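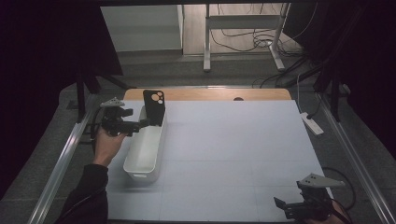
Is a paid set of house rules worth having for a bench where people collect demonstrations with hand-held grippers? If you have more than one operator and nothing written down, probably, but wait for a discount and be ready to throw out a third of it.

The product is the Willari Bench Code, second edition. You get a ring binder of 106 pages, a stack of wipe-clean cards and a login for the editable files. It costs 300 pounds for a single site. I bought it for our unit at Clindcombe, where we record people picking things up and putting them down for other people to train models on. I have been rude about documents of this sort for years, so bear that in mind.

## What it claims

The blurb says the Code "brings your practice into line with the standards that matter". I went looking for which standards and found a page of general references at the back, with hardly a clause number among them. The rules themselves are mostly Willari's own. Some are good. But a buyer who has to show a client or an insurer that they meet a published robot safety standard will get very little help from this binder, and the cover ought to say so. Hand-held work falls between stools anyway. There's no powered arm swinging about, so the usual risk assessment looks silly, and people then skip the whole thing and trip over a lead.

## The parts that earn their keep

Section 2, on the floor, is the best writing in it. Cables that cross a walkway get covered or moved. Power strips have a fixed place that everyone knows. The cable on a hand-held gripper needs enough slack for the operator's full reach, checked standing up with the arm out, before the first take. We had never written that last one down, and two of our operators had been working with their elbows tucked in like people eating on a train.

Our bench has a power strip lying on the floor to the right of the table and cables running over towards the frame and stands. Section 2 had plenty to say to us. I didn't enjoy reading it.

Section 4 deals with the work surface. Clear the mat between tasks, put one task's objects out at a time, and write the starting layout so that a stranger could set it up. "Basket on the left" fails their test. "Basket on the left half of the mat, long side running away from the operator, phone case upright at the far end" passes. It's fussy, and I'm in favour. We lost most of a batch last November to a layout note that said "as before".

Then there is the rule on starting position: both grippers in agreed places before recording begins, even when only one of them will do the work. I expected moaning. Musyoka Simiyu, who runs more of our sessions than anyone, had been doing it all along and was mildly offended that it came in a binder.

## The parts that don't

Section 5 wants a two-signature form for every change of object. Every one! Swap a phone case for a different phone case and you need a second person to come over and initial it. On a quiet day that's a nuisance, and on a busy day people will sign the whole sheet at nine in the morning, at which point the form is worse than nothing. We dropped it after a fortnight and put a change line in the session log.

The lighting section is thin. It tells you to keep light "consistent" and to consider curtains. We already hang heavy dark curtains at the sides, and what I wanted was advice on how to check the level, how often, and what to do about the dim edges where a stand leg is easy to kick. There is a paragraph on trip hazards and a paragraph on curtains and they seem never to have met.

Consent and privacy get half a page, most of it telling you to consult somebody. Operators' hands and sleeves are in these recordings all day long. Tattoos, rings and wristbands can identify a person, and I'd expect a code of practice to have a firm view on them.

Numbering is a mess as well. The cards refer to rule 4.7, which in my copy is 4.9. I wrote to Willari and had a polite reply saying the files had been corrected. The cards hadn't, and replacements are extra.

## Against the others

Prinness sells a shorter guide, much cheaper, which is really a floor plan and a checklist. It's fine for one person in one room. It has nothing on layouts, so you'd be writing those rules yourself.

Bech will send a consultant and write you a code from scratch. They quoted us 1394 pounds before travel. I'm sure it would be numbered correctly.

You could also do it for nothing. An afternoon with the people who use the bench, a large sheet of paper, and a promise not to argue about whose idea the mat was, would get you most of section 2 and a fair bit of section 4. I didn't manage to arrange that afternoon in all the time I've worked here, so I can't be too grand about paying.

## Did it change anything?

A bit. Layout notes are longer and clearer. Operators check their cable reach. I can't tell you the recordings are better, because we changed two other things in the same month and I don't trust anyone who separates the causes after the fact, Willari's testimonials page included.

The cards are on a hook by the bench. The binder is in my drawer with section 5 taken out.

**Score:** three out of five. It would be four with the clause references done properly and a privacy section written by someone with an opinion.

**Bought:** at full price, by us. Willari hasn't seen this review.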